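How to Run a Robot Demo Table at Your Open Day

Posted August 3, 2021

We just did our second open day at Skonside, and I came home with sore feet and a whole page of notes, so I'm turning them into a how-to before I forget everything! If you have a robot arm and a door people can walk through, you can do this too.

Start by picking one short task. Last year I tried to show a full assembly (screws, lid, label, the works) and people wandered off to the snacks. This time we stuck to a push button and its little enclosure box, and folks stayed to watch.

Tape a line on the floor for visitors. Ours was 5 feet back from the table, and Elmarie Ngcobo stood next to it all morning with the stop switch in her hand. Whoever holds the stop shouldn't also be doing the talking. I tried both jobs for one round and was bad at each.

Next, clear the table. Mugs, flyers, spare cables, all of it goes somewhere else. Spread the parts out so the fingers have room to come in around them, and open the gripper wide before you start.

Put the wrist camera view on a big screen, too. We borrowed one from the Villanueva office upstairs, and the kids went straight to it.

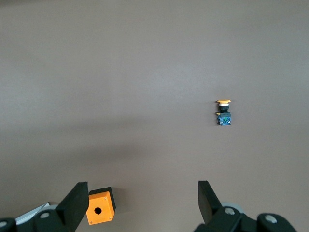
How long should one demo run be?

Keep it to 8 minutes with questions included, and leave a gap afterward so you can reset the parts and drink some water.

Slow the arm way down, slower than feels right to you. At our normal shop speed people flinch, and then they miss the good part. I also say each move out loud before it happens ("okay, going down for the box now"), which feels silly for the first group and then you get used to it.

Bring spare parts in a tub under the table, plus a second extension cord. Ours is still at Sanirura, so if you're reading this over there, I'd love it back!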